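Géza Medve maintains the media library in Cluvia, the content system sold by Jostow. Asked what changed in the spring release, he begins with file names.

"Up to April, an upload with the same name as an existing file got a number on the end," he says. "Editors ended up with 50 copies of one logo. Now the system offers to replace the old file, and every page that uses it picks up the new one."

Replacement keeps the alt text, the caption and the folder. It does not keep the crop if the new file has different proportions. Medve calls this deliberate. "A crop is stored against width and height. Change those and the stored values mean nothing."

Min-kyu Yook, who moved the Dridell site to the new version, ran the duplicate check first. It listed 211 files. "Most were safe to merge," she says. "I did those in one batch – the limit is 600 – and went through the remainder by hand."

Thumbnails were slower. They are rebuilt by a background job, and old versions stay in the cache until it finishes.

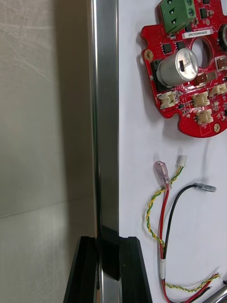
"If a page still shows the old file, check the job queue before uploading again," Yook says. "A second upload puts the whole set back at the end of the queue."

Medve plans to add a progress column to the list screen. Restoring a replaced file is already possible from the History tab.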